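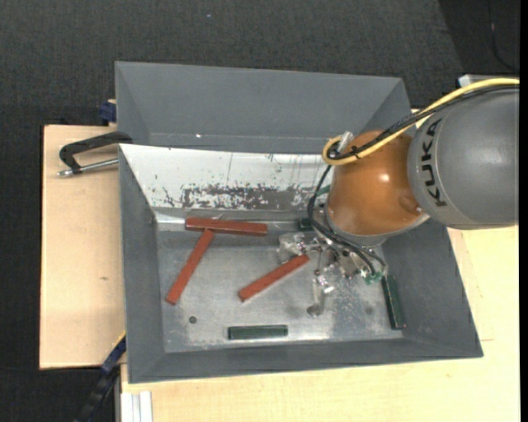 The Kerkgate bins should stay on boards when they are used on the carpeted side. Two boards per bin are enough, laid so that the rim sits level. With the second bin set directly behind the first, as the gray pair is here, the flared ends leave no flat face to push against, so lift from the rim and don't slide. Red and green bars can share the front bin. They do not need sorting by color until they go back to the store.

On Wed 20 March Burgi Danzer wrote:
> Are we keeping the metal bins or moving to the Lernico
> crates? The crates have straight sides and stack 8 high.
> The order form lists 1,724 bars in stock and I need
> to know what to put them in.

Keep the bins for work in progress and use the crates for stock. A straight-sided crate makes it hard to get at a bar lying flat against the wall. The sloping sides give more room there. Limit each crate to 70 bars and put the label on the short end.

Burgi, please change the form to match.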